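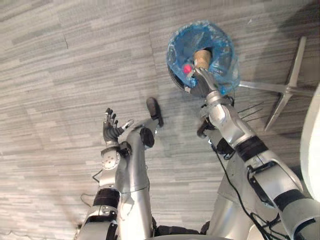

Carpet side of the workshop, November.

Bench notes, the hollow-body. Brian, the first part is mostly for you, as you asked what I had done to the wiring and I gave you a poor answer on the phone.

I've had the Terness on the bench for most of the afternoon. It came in with a crackle on the neck volume, and the owner had been told it needed a whole new harness, which seemed rather a lot to me. I fished the pots out through the lower f-hole with a length of aquarium tube pushed over each shaft (do label the tubes, I forgot and had a merry time sorting out which was which) and gave them all a good clean. Three of them came up lovely and smooth. The neck volume didn't, and I could feel a flat spot in the travel with my fingers before I even plugged in, so out it came.

The replacement is one of the 500k ones from the Iraneck drawer. I measured a handful before choosing, and they do wander a fair bit, so please carry on measuring them and don't trust the number stamped on the back. I soldered it in with the old cloth wire, which is still in good health and has enough slack to reach if you're patient with it. The tone cap I left alone. It's a fat old thing and I rather like how it sounds, a bit woolly when you roll it right back but very sweet at 8 or so.

While the strings were off I looked at the frets. There is wear under the plain strings at frets 2 and 5, as you'd expect from somebody who plays a lot of cowboy chords, but I don't think it needs a level yet. I polished them all up and oiled the board, which was terribly thirsty and drank two coats before it would take on any shine. The nut slot for the G was pinching, and that accounts for the little ping the owner mentioned when tuning. A few strokes with the file and some pencil lead, and it's gone.

Strung up again with a set of 11s, and the bridge put back on its pencil marks. I really must say again how much I like low-tack tape for this – a ring of it round the bridge feet before you slacken anything and you save yourself half an hour of fiddling with the intonation. I still had to nudge the bass side back a touch, as the low E was reading sharp at the twelfth.
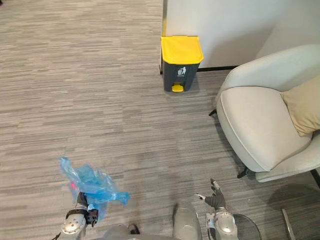
Then on to the Shek amp, which I had promised myself I wouldn't start today, and of course I did. The hum changes with the volume control, so I don't believe it's the filter caps, though that was my first thought and probably yours too. I moved the input lead away from the heater wires with a chopstick and it dropped a good deal. I'll re-route that lead properly, with shielded wire grounded at one end only, and then listen again before ordering any parts. Brian, if you get to it before me, please let it drain down first and check with the meter, even if it has been off all night. I know you know, but I'd sooner write it and feel silly.

The other small matter is the sink in the back. It has been running slow ever since we rinsed out the grain filler, and I've put Drano on the shopping list. Please wipe pots and brushes out with rag before they go anywhere near the water.

Still to do on the Terness: one strap button is turning in its hole and wants a sliver of maple glued in, and the pickguard bracket has lost its screw. There may be a match in the tin with the tuner bushings. The owner would like it back by the weekend if possible, and I said that ought to be fine.

Played it for some 8 minutes before putting it in its case, clean through the little practice amp, and the neck volume stayed quiet all the way round. Lovely old guitar. Strap button tomorrow morning, then the Shek.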